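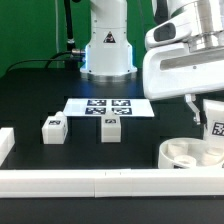 4.2 Rules for marking and placing objects

The rules in this section apply to every station that contributes trials to the shared Plirnico set. We wrote them after the first comparison between Borkance and Rivera, in which 89 trials could not be used. In most of these trials the arm did its work well, but the position of an object could not be recovered afterward, as its markers were hidden or their numbers had been used twice.

Each movable object must carry fiducial markers on at least two faces. One marker is not sufficient, for the gripper may cover it during a grasp. The border of the marker must stay complete; trimming it to fit a small block is not permitted. Marker numbers are given out by the station leader from a common list of 957 numbers, and a number is not given again in the same month, even if the object is withdrawn.

The reference board is fixed before the first trial of the session. It lies flat, between the robot base and the front rail, and no object may be placed on top of it. If the board is touched by the arm or by a person, the trial is stopped and the calibration is repeated. We are aware that this costs time (up to 652 seconds at Hirno, where the procedure is still done by hand).

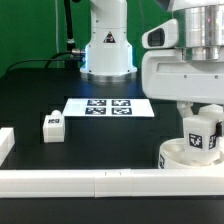
Figure 3. Station with marked blocks, a round container and the reference board.

Containers need a separate rule. A marker on the outer wall gives the position of the container, but it says little about what is inside. For this reason an object is recorded as "placed" only when the gripper has opened and moved away. Contact with the rim is written in the log as a fault, also when the object later falls in correctly. Operators at Rivera found this rule too strict, and we discussed it at length in June. We decided to keep it, as the log then has the same meaning at all stations.

With these rules in force, 2559 trials were collected. The reasons for rejecting a trial are listed by station in Section 4.3.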